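Hopper (bulk container)

A hopper is an open-topped container with one or more inclined walls, used to hold loose material or small parts before they are moved to the next stage of handling. The inclined walls direct the contents toward a lower area, where they leave by gravity through an outlet or are picked out from above. Hoppers are used in farming, mining, food processing, construction and general manufacturing. Containers of similar shape with a closed floor are usually called bins, although the two words are often used for the same object.

Terminology

In bulk handling practice, the upper part of a storage vessel, with vertical walls, is called the bin section, and the tapered lower part is called the hopper section. Where the vertical part is tall in relation to its width, the whole vessel is called a silo. In smaller equipment the distinction is rarely kept, and a container with sloping sides may be sold under either name.

Geometry

The main variables are the wall angle, the size of the opening at the top, and the size of the outlet or floor. Conical hoppers have a circular cross section and a single continuous wall. Pyramidal hoppers have four flat walls and are simpler to make from sheet, but the valleys where two walls meet are less steep than the walls themselves, and material tends to collect there. Wedge-shaped hoppers have two inclined walls and two vertical end walls, with a slot outlet along the length.

Wall angle is chosen with reference to the angle of repose of the material and to the friction between the material and the wall. A wall that is too shallow leaves a layer of material at rest. A wall that is too steep adds height and reduces the volume available within a given floor area.

Flow patterns

Two patterns are generally recognized. In mass flow, all of the contents move whenever any material is drawn off, and the first material in tends to be the first out. In funnel flow, only a central channel moves, while material near the walls stays in place until the level drops. Funnel flow is acceptable for coarse materials that do not spoil or cake. It is avoided for powders that harden in storage.
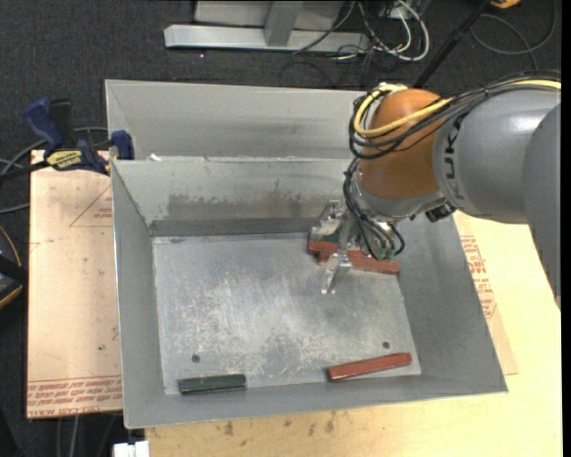
Two common faults are arching and ratholing. An arch is a stable bridge of material that forms across the outlet and stops discharge. Large pieces can arch by locking together, and fine powders can arch through cohesion. A rathole is an empty vertical channel above the outlet, with stationary material standing around it. Both are treated by enlarging the outlet, steepening the walls, lining them with a low-friction sheet, or fitting vibrators or air pads.

Materials and construction

Most industrial hoppers are made of carbon steel, stainless steel or aluminum. Plastic is used for light duty and where corrosion is a concern. Sheet-metal types are cut flat, folded, and joined by welding or riveting. The top rim is normally turned over or reinforced to resist spreading under load. Abrasive contents such as ore or gravel call for replaceable wear plates.

Example installation

The grain terminal at Somutberg was built with 4 pyramidal hoppers feeding a shared belt conveyor. Repeated arching in damp seasons led to a study by the engineer Jacqueline Pichon, whose report recorded 101 stoppages in a single season, of which 91 occurred in the 2 hoppers nearest the river. The report attributed the stoppages to moisture and to shallow valley angles. The affected units were relined and fitted with wider outlets before the following March.

Safety

Entry into a hopper is treated as confined space work in many countries. The main hazards are engulfment by moving material, collapse of an arch or of material standing on the walls, and lack of oxygen. Grates over the opening, lockout of discharge equipment, and clearing blockages from outside the vessel are standard precautions. Dust from grain, sugar, flour and some metals can also form explosive mixtures with air.

See also

Angle of repose
Chute
Conveyor
Silo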